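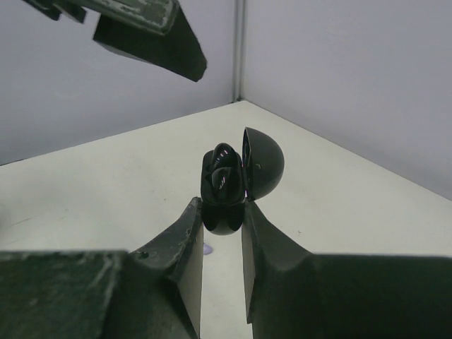
Courses > Product Enclosures > Unit 4 > Hinged Charging Cases

Last updated: April 6, 2019

4.2 Lid and cavity

A hinged case has two jobs: hold each earbud against its contacts and keep the lid where the user leaves it. Measure the opening angle from the closed position.
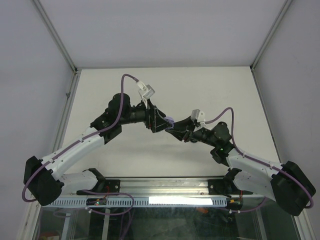
Hinge wear is logged every 400 cycles — record lid play at the rim, in the same spot each time. Gloss finishes are checked under diffuse light.

Reading: Saragih, ch. 18.

Related
Snap fits
Magnet closures
Contact springs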